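**Sowah puts grippers through their paces with a table full of fruit**

*Pordale, February.* We are very pleased to share news of the gripper comparison that has kept our small team at Sowah happily busy all winter, and to thank the many kind people in Pordale who have asked how it was coming along (and, quite often, what we were going to do with all those strawberries).

The work began with a request from Drotidmont, the produce packing firm across the valley, which wanted to know which sort of gripper would suit mixed fruit on a two-armed station. Catalogues are very good at telling you how hard a gripper can squeeze and how wide it will open, but they say very little about a ripe star fruit, and so we offered to set up a table and find out for ourselves.

Over the course of the trial we made 1720 picks, using two kinds of gripper on the same pair of arms. One was a plain parallel gripper, with two fingers that close towards each other. The other was the Sikatow, our own soft-fingered design, of which we are rather fond, although we did our very best to leave that fondness at the door! Both were given the same fruit, in the same sorts of places, with the same controller settings wherever that could be managed.

We were keen that the table should look a little like real life, so the fruit went into and onto all sorts of things. A woven basket asks the fingers to reach over a rounded rim, a slotted plastic one is gentler on the approach but has corners to mind, and a clear acrylic stand is a proper test for any camera that has to judge where the edges are. Strawberries on a plate sound easy enough until you try to lift one without leaving a mark on it. 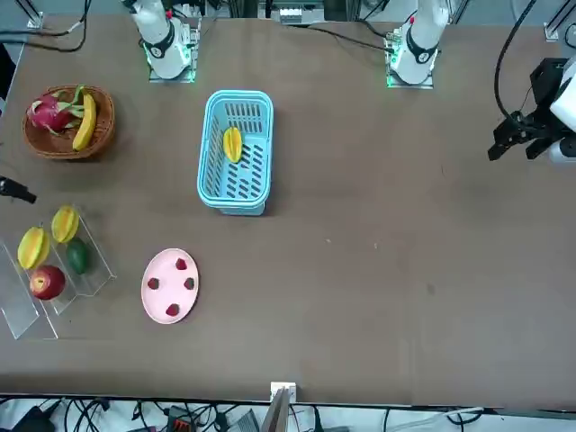
## What we learned

The parallel gripper did better than many of us had guessed. On apples and bananas there was hardly anything to choose between the two, and the parallel fingers were quicker to line up, which our operators liked very much. Star fruit were kinder to it than we had feared too, as long as the arm came in along the ridges and took its time.

Strawberries were another story. In a set of 176 strawberry picks shared equally between the grippers, the Sikatow left fewer marks, and it forgave small errors in position that made the parallel gripper pinch. It was slower, though, and it did not care for tight corners, where its wider fingers brushed against the sides of the container. We have passed all of this on to Drotidmont just as we found it, slow corners included.

"I came into this expecting to write a very short report saying that soft fingers win," said Urmila Rastogi, who led the trial for Sowah. "I have ended up with 97 pages, and a great deal more respect for the plain old parallel gripper. I'm so grateful to everyone who sat with us through the long afternoons and kept setting the fruit out again."

## Come and see it

We shall be opening the workshop to 20 visitors from local growers and packers later in the spring, and we would dearly love to see some new faces among them. There will be time to try both grippers from the operator's desk, to ask as many questions as you like, and to have a cup of tea afterwards. Places are free and can be booked by writing to Urmila Rastogi at the Sowah workshop in Pordale, who will also gladly send a copy of the full report to anyone who would like one.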